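Nestdale Toy and Book Library
Progress report to the Šťastný Family Fund
Prepared by Jarmila Tóth, 7 December 2021

Dear Lyle,

We are four months from the end of the grant, and I have been looking forward to writing this one! The last report was mostly about leaky pipes and late shelving. This time I get to tell you about families coming through the door, borrowing things, bringing them back and asking what else we have.

Lending so far

Since we opened we have made 1394 loans. The target in our application was lower than that for the full year, so we are very pleased. Picture books still go out more than anything else, but puzzles have nearly caught up, and the big floor puzzles hardly ever spend a full week on the shelf. Board games for older kids were slow at first. Nicanor Robles moved them from the back wall to the rack by the coat hooks, where parents stand around waiting, and they started going out the same afternoon.

We have 46 member families now. Most live within walking distance, though a few drive in from Neter, where the branch library has cut its hours. One grandmother comes on the bus with a rolling suitcase and fills it. She has three grandchildren under six in the house and says the suitcase is the only thing that keeps them off the television (her words, and she said them loudly).

Returns have been very good. A handful of items are overdue, and we call instead of sending letters. People are usually embarrassed and bring the thing back with an extra book they no longer need. We don't charge late fees and would like to keep it that way next year.

The toddler shelf

Your second payment went mainly to the shelf for children under three, which was thin when you visited. We now have stacking cups, peg boards, push toys, cloth books and a good run of shape sorters. The sorters have been a hit. Parents like them because they can sit and drink a coffee while a child works away at one, and the children like them because banging is allowed. We look for solid ones with plenty of holes and a flat top that a small child can lean on.
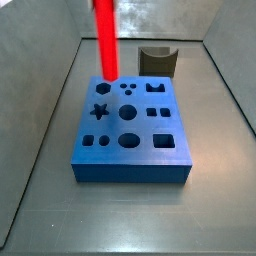 Story mornings

Libor Machala has been running the story mornings, and he is wonderful at it. He reads each book twice, the first time straight through and the second time with the children shouting out the parts they remember. We planned for small groups and have had as many as 30 people in the room, counting parents, babies and older brothers and sisters who swore they were too big for stories. We borrowed extra cushions from the church hall and still had people sitting on coats.

Two of the mornings were held in both Czech and English. We had not promised this in the application. A mother offered to read, Libor said yes on the spot, and it went so well that she is coming back in the spring with a friend who plays the accordion.

What has been harder

Missing pieces take far more time than we expected. Every puzzle has to be checked when it comes back, and on busy days a pile builds up behind the desk. We have started weighing them on a kitchen scale, with the full weight written inside the lid. It catches most problems, although a single small piece can slip past it.

Cleaning is the other big job. Anything that goes in a mouth gets washed before it goes out again, and our sink is tiny. Ekoseo has given us a price for a deeper one with a proper drainboard. It is more than we set aside, so I have held off until we can talk.

Money

Spending is in line with the budget apart from two items. We are under on furniture, thanks to shelves donated by the old stationery shop, and a little over on book repair tape and covers. With your agreement I would like to move the furniture savings toward the sink. Vilém Ďurica has the receipts in order and will send copies with the final accounts.

Plans through April

The catalog should go online in January, so families can see what is in before they walk over. After that we want to try a swap table for outgrown snow boots and jackets, which parents keep asking for. Nicanor is also talking with the elementary school about lending game boxes to classrooms for a week at a time. The teachers are keen, and we would start with the second grade.

Please come to a story morning if you can. Libor has a bear book in mind for the next one and has been practicing the growl in the office all week.

With warm thanks,
Jarmila Tóth
Nestdale Toy and Book Library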